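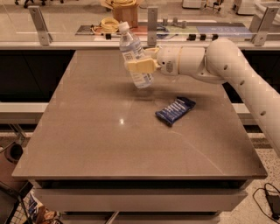
Rellside Bench Notebook: Tabletop Collection, March

Recorded by Bontu Seyoum. Reviewed by Deisy Londoño.

Purpose of session

The session continued the collection of teleoperated demonstrations for the Lindqvist grasping model. The current task family covers the handling of a plastic drink bottle on a table shared with other packaged goods. The model is to learn the grasp, the lift, the transport, and the placement from complete recordings, each made by an operator at the leader station. Operators work under the Hosa protocol, revision 2, which was adopted at the start of the month.

Status of the set

The accepted set stood at 2434 episodes at the close of the previous entry. The session added 263, all of which passed the automatic check for missing frames and joint data. The target for the first training release remains 3000. The remainder will be recorded at this bench before the objects are changed over.

Procedure

The operator brings the arm to the home pose and confirms that the gripper is open. A second person sets the objects according to the layout sheet and steps back behind the line. Recording begins on the spoken cue and ends when the arm has returned home. The other items on the table are left where the sheet puts them and are not to be touched during the episode. Contact with any of them is logged in the remarks column, and the episode is retained under the "contact" tag.

Grasp height on the bottle is to be varied between episodes. Earlier recordings favored the middle of the body too heavily, and the first Hornside evaluation showed the policy reaching for that height even when the bottle was lying down.
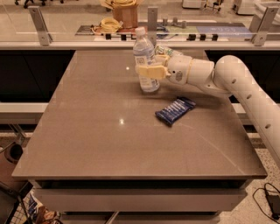 Placement has the same weakness. Operators tend to release at the first moment the base meets the table, and the recordings contain few cases in which the bottle is held a little longer and set straight before release. D. Londoño has asked that both styles be kept and that the layout sheet state which one is wanted.

Observations

Operator pace was uneven in the first hour. Long pauses before closing the fingers were noted in several recordings. These pauses carry over into the trained policy as hesitation, so the affected episodes have been marked for trimming. The original files are kept unchanged on the bench drive.

Glare from the ceiling lights on the tabletop was discussed. It has been decided to leave the lighting as it is. The Hornside bench has similar fixtures, and the model will have to work under them.

Wrist rotation near the end of its range remains awkward for new operators. The leader handle was re-zeroed at 2 p.m. and the offset was written on the card attached to the station.

Starts with the bottle on its side are still underrepresented. The next block of layouts is to be drawn mainly from that group, with the cap direction changed from one episode to the next.

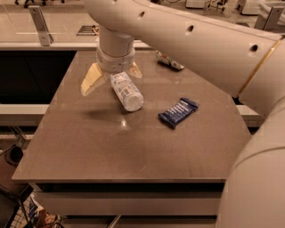
Should an episode be discarded when the first grasp attempt misses?

Keep the episode if the operator recovers without outside help and finishes the task, and tag it "retry." Discard it only if someone reaches in to move an object or if the arm faults.

Open items

Trim the marked episodes and rerun the frame check on the trimmed copies.
Add the release style to the layout sheet. (B. Seyoum)
Send the contact-tagged episodes to Lindqvist for separate review. (D. Londoño)
Confirm with Hornside which gripper pads are fitted there before the next evaluation.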